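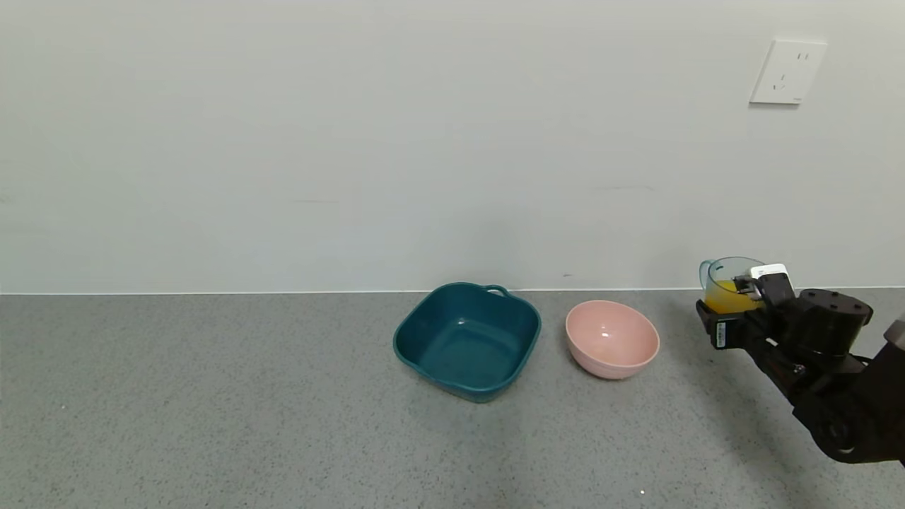
Page 291

Section 6. Measuring and Pouring Liquids at the Counter

This section applies to all counter stations at the Heswood training kitchen. Read it through once before setting up, and keep the Gulside recipe card for the day within reach.

6.1 Setting out

1. Wipe the counter from the wall toward the front edge and dry it.
2. Place the square teal basin against the back half of the counter. The basin must be empty at this stage.
3. Place the pink bowl to the right of the basin, with its opening facing up. Left-handed users may reverse the two.
4. Keep a hand's width of clear counter beside the bowl for the measuring cup.
5. Check that no liquid will pass beneath the wall outlet while pouring.

CAUTION: Do not plug in or unplug any appliance with wet hands. If liquid reaches the outlet plate, stay away from it and notify the station supervisor at once.

6.2 Measuring

6. Stand the clear plastic measuring cup on the level counter and fill it to the line given on the recipe card. Read the line at eye level.
7. If the cup has been overfilled, return the excess to its original container. Do not tip it into the basin.
8. Lift the cup straight up before moving it toward the bowl. Dragging it across the counter causes spills.

NOTE: Colored liquids, including juice and beaten egg, are easiest to read against a pale background. Turn the cup so that the wall is behind it.

6.3 Pouring

9. Bring the cup over the bowl and lower the lip to just above the rim.
10. Pour in a slow, steady stream down the inside wall of the bowl.
11. Allow the last drops to fall before drawing the cup away.
12. Set the used cup in the basin – never back on the clean counter.

CAUTION: The bowl and basin supplied under this section are for cold and lukewarm contents only. For hot liquids, follow Section 7.

6.4 Clearing the station

13. Carry the basin to the sink with both hands. The small loop on the rim is for hanging and must not be used to lift a loaded basin.
14. Wash the cup first, then the bowl, then the basin.
15. Dry the basin fully and return it to the Motaung shelf, upside down.

NOTE: Replacement cups are ordered on Form 403. Completed forms go to Thabiso Hlongwane at the Grosari supply desk. State the station number and the number of cups required.

Section 7 begins on the following page.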